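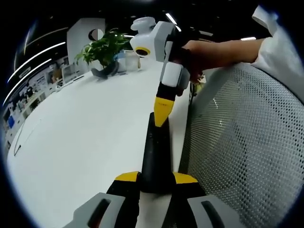 Besuchsbericht: Handgeführte Greifer und Aufzeichnungsregeln bei Nollon

Anlass des Besuchs war die Überarbeitung unserer internen Arbeitsanweisung für handgeführte Greifer. Nollon betreibt am Standort Zevomside einen Bereich, in dem Bewegungsdaten für Montage- und Sortieraufgaben aufgenommen werden, und hatte im April einen Besuchstag für Anwenderbetriebe angesetzt. Programm: Einführung, Rundgang, Durchsprache der Hausregel, Fragen. Beginn 9:30 Uhr, Ende am frühen Nachmittag.

Die Hausregel

Die Hausregel umfasst 7 Abschnitte auf zwei Blättern und hängt nach Auskunft des Betreibers in jedem Raum mit Aufnahmebetrieb. Sie gilt für alle Personen, die ein Gerät in die Hand nehmen, auch für Gäste. Die Abschnitte behandeln Unterweisung, Gerätezustand, Arbeitsplatz, Durchführung, Personen im Sichtfeld, Datenablage und Abweichungen. Die Einteilung ist übernahmefähig. Abschnitt 5 hätte man aus unserer Sicht vor Abschnitt 3 stellen müssen, da die Klärung des Sichtfeldes die Einrichtung des Platzes bestimmt.

Eine eigene Norm für handgeführte Aufnahmegreifer liegt dem Betreiber nach eigener Aussage nicht vor. Die Hausregel stützt sich deshalb auf die allgemeine Gefährdungsbeurteilung des Arbeitsplatzes und auf die Betriebsanleitungen der Geräte. Für den späteren Betrieb des Roboterarms mit den gelernten Bewegungen gilt ein getrenntes Dokument, das nicht Gegenstand des Besuchs war.

Gerätezustand und Prüfung vor der Schicht

Am Tisch wurde mit zwei handgeführten Greifern gearbeitet. Eines der Geräte ist aus weißen und hellgrauen Kunststoffblöcken aufgebaut und trägt an der Vorderseite ein rundes Objektiv mit gelbem Ring. Die Hand fasst an einem dunkelgrauen Abschnitt unterhalb des weißen Blocks. Nach unten schließt ein schwarzer Finger mit gelber Spitze an. Für die Arbeitsanweisung ist an dieser Bauform vor allem die Lage der Griffzone von Belang: Die Finger der Bedienperson liegen hinten um das Gehäuse, das Objektiv an der Vorderseite bleibt frei.

Die Hausregel verlangt vor jeder Schicht eine Sichtprüfung. Zu prüfen sind:

Fingerspitzen auf festen Sitz und Abrieb
Objektiv auf Verschmutzung
Backen auf Leichtgängigkeit über den ganzen Öffnungsweg
Gehäuse auf Risse und offene Fugen
Kabel und Steckverbindungen, soweit vorhanden

Das Ergebnis wird mit Kürzel in die Gerätekarte eingetragen. Ein Gerät ohne Eintrag gilt als gesperrt. Nach 300 Aufnahmen folgt eine Nachkalibrierung, unabhängig vom Ergebnis der Sichtprüfung. Die Zählung übernimmt die Aufnahmesoftware von Sunstead, die weitere Aufnahmen bis zur Freigabe ablehnt. Auf Nachfrage wurde bestätigt, dass die Sperre durch die Bereichsleitung aufgehoben werden kann. Das Verfahren dafür ist in der Hausregel nicht beschrieben. Wir würden hier eine Begründungspflicht mit Eintrag in der Gerätekarte vorsehen.

Arbeiten mit 2 Geräten am selben Tisch

Dieser Punkt war für uns der wichtigste. Die Regel lässt höchstens 2 Geräte gleichzeitig an einem Tisch zu. Kommen sich die Greifer näher, als es die Aufgabe erfordert, ist die Aufnahme zu unterbrechen. Am Tisch war gut erkennbar, wie gering der Abstand werden kann: Die gelbe Spitze des einen Geräts stand knapp über dem vorderen Ende des schwarzen Mittelstücks des anderen, beide fast in einer Linie. Die Backen des zweiten Greifers waren dabei geöffnet und ohne Werkstück.

Für Annäherungen dieser Art schreibt die Regel eine mündliche Ansage vor. Wer annähert, sagt an, wer hält, bestätigt. Geschlossen wird erst nach der Bestätigung. Die Ansage ist kurz zu halten und im Wortlaut festgelegt ("Annäherung", "halte", "frei"). Ein Mindestabstand in Millimetern fehlt. Der Betreiber begründet dies mit den unterschiedlichen Aufgaben. Für unsere Anweisung ist das zu unbestimmt. Vorschlag: Mindestabstand je Aufgabe im Aufgabenblatt führen und in der Arbeitsanweisung nur darauf verweisen.

Kleidung: Die Regel fordert eng anliegende oder hochgeschobene Ärmel. Der Unterarm am Gerät war frei, der weiße Ärmel darüber weit geschnitten. Für den Entwurf ist zu klären, ob die Forderung nur den Unterarm oder den ganzen Arm meint. Der Wortlaut lässt beides zu. Schmuck an Hand und Handgelenk ist abzulegen.

Arbeitsplatz

Der Tisch ist weiß und im vorderen Bereich in weitem Bogen geführt. Die Fläche war überwiegend frei. Auf der linken Seite verlief ein dünnes graues Kabel lose über die Platte. Nach Abschnitt 3 sind Kabel im Greifraum zu fixieren oder hinter die Tischkante zu legen. Die Abgrenzung des Greifraums ist im Text nicht definiert, eine Aussage über Einhaltung oder Abweichung ist damit nicht möglich. In unserer Fassung soll der Greifraum auf der Tischplatte markiert werden.

Weiter hinten auf dem Tisch stand eine Topfpflanze, daneben ein hoher, durchscheinender weißer Behälter. Die Hausregel lässt Gegenstände außerhalb des Greifraums ausdrücklich zu, damit die Aufnahmen nicht nur vor leeren Flächen entstehen. Ihre Position ist während einer Aufnahmereihe beizubehalten. Wird etwas umgestellt, beginnt eine neue Reihe mit eigener Nummer.

Bürodrehstühle sind am Tisch zulässig. Bei Aufnahmen im Stehen müssen sie laut Regel so stehen, dass die Lehne weder die Armbewegung noch die Sicht auf die Backen behindert. Am besichtigten Platz reichte eine Lehne mit Netzbespannung bis dicht neben den Greifer. Einen Wert für den seitlichen Freiraum enthält die Regel nicht.

Personen im Sichtfeld und Datenablage

Aufnahmen dürfen nur Personen zeigen, die vorher schriftlich eingewilligt haben. Für Gäste liegt ein Formular aus. Gesichter werden vor der Ablage unkenntlich gemacht, Bildschirme sind vor Beginn zu sperren oder abzuwenden. Die Ablage erfolgt getrennt nach Reihe, Gerät und Aufgabe. Fehlversuche werden nicht gelöscht, sondern als solche gekennzeichnet.

Zum Zeitpunkt des Besuchs umfasste der Bestand 112 freigegebene Reihen. Die Freigabe erteilt eine Person, die an der Aufnahme nicht beteiligt war. Eine Stichprobenprüfung durch den Dienstleister MacBrayne ist vereinbart, Umfang und Turnus wurden nicht genannt.

Offene Punkte für unsere Arbeitsanweisung

Greifraum definieren und markieren
Mindestabstand zwischen zwei Geräten je Aufgabe festlegen
Anforderung an Ärmel eindeutig formulieren
Verfahren zur Aufhebung der Kalibriersperre beschreiben
Seitlichen Freiraum zu Stühlen mit Zahlenwert aufnehmen
Wortlaut der Ansagen übernehmen, Zustimmung von Nollon einholen

Die Hausregel wurde uns in Papierform überlassen und liegt in der Abteilung zur Einsicht. Eine Weitergabe an Dritte ist nicht gestattet.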